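Prildale Neighborhood News
November
Home / News / Around the building

Shared table room: new booking rules and winter hours 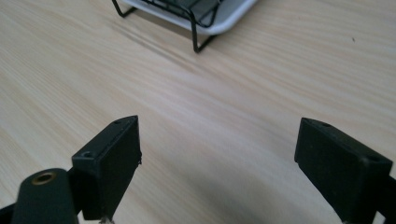 Starting this month, the shared table room on the ground floor of the Tindall building has new hours and a new way of booking. The changes came out of the fall tenants' meeting, where the room took up most of the evening. Please read this through even if you use the room only now and then, because the old sign-up sheet by the mailboxes has been taken down.

Hours

The room is open from 7 a.m. to 10 p.m. The earlier closing time of 9 p.m. did not work for people on late shifts, and several tenants asked for one more hour. The outer door locks itself at 10:15 p.m. If you are inside after that you can still get out, but your key will not let you back in until morning.

The heat in that wing goes down at 8 p.m. and we can't change it for one room. Bring a sweater. Space heaters are not allowed on the ground floor under the lease, and that includes the small ones that plug in under a desk.

Booking

You can book the whole room or a single table. Bookings are made on the Oltton page, using the same login you use for the laundry schedule. Choose "Ground floor," then "Table room," then the time you want. If you have never set up a login, your starting password is on the back page of your lease packet. Tenants who would like to book on paper can leave a note in the office mail slot with their name, apartment number, the time wanted and a phone number. Notes are picked up each morning and entered by noon.

Each apartment can hold 2 bookings at a time. Once one of them has passed you can make another. This replaces the old limit of four hours a week, which was hard to keep track of and led to a fair amount of arguing over who had used what.

A single-table booking can run up to three hours. A whole-room booking can run up to five and has to be made at least a week ahead. If you book the whole room for a party or a meal, the office will ask for a $26 cleaning deposit. You get it back if the room is left the way it was found. Checks should be made out to the Prildale Tenants' Association. We can take cash at the office but not in the mail slot.

If your plans change, please cancel. In September and October there were plenty of evenings when the room was booked and dark. A table that has not been claimed within 20 minutes of the start time is open to anyone who walks in, and the person who booked it can't ask for it back.

Using the tables

The tabletops were sanded and refinished over the summer and the finish is softer than the old one. Use a mat or a piece of cardboard under anything with a blade, and under sewing machines. Hot dishes need a trivet. There is a stack of them in the drawer to the left of the sink, along with two cutting mats that anyone may use.

No spray paint, wood stain or solvent glue. White glue and school paint are fine. Wipe up glue before it sets. The blue cloths under the sink are for tables and the gray ones are for the floor, and they should go back in separate bins.

Please do not drag the tables. If you need to put two of them together, lift from both ends. The feet have felt pads that come off easily, and the scratches near the window are from one that lost its pad last winter. Spare pads are in the office.

Food is allowed. Take your trash with you to the bins behind the building, as the can in the room is small and is emptied only twice a week.

Storage

The shelves on the back wall can be used for projects in progress. Put your name, apartment number and the month on anything you leave. Items with no name go into the box in the hallway, and whatever is in the box at the end of the month goes to the thrift store on the corner. A sewing kit, a jigsaw puzzle with a dragon on the lid and one child's rain boot are in the box now.

Bikes and strollers may not be kept in the room overnight. The fire inspector brought this up in the spring and will be back.

What the room costs

A few people at the meeting asked where the money goes. The association spent $672 on the room over the past year, most of it on the refinishing and the rest on light bulbs, cleaning supplies and a new lock. The money came from the laundry fund. There is no plan to charge for single-table bookings.

There was a suggestion to replace the overhead lights with Zorkik panels like the ones on the stairs. The owner has asked for a price and we will report on it in the next newsletter. In the meantime, if the light over the sink flickers, turn it off at the switch and leave it off for a minute.

Regular groups

The homework table is on again after school, from 3:30 to 5 p.m., during the school year. Children under ten need an adult with them. The mending group has moved to mornings and would like more people, including people who have never sewn. Needles and thread are provided. Bring something that needs fixing.

A group that wants a standing time should write to the office with the number of people expected and the name of one person who will lock up. Standing times are given out for three months and then looked at again.

Questions

Saodah Nasution is handling bookings through the winter. She can be reached by a note in the office mail slot or at the office window between 5 and 6:30 p.m. Broken locks, leaks and anything to do with the heat should still go to the building manager at the number posted in the lobby.

Next item: Snow shoveling sign-up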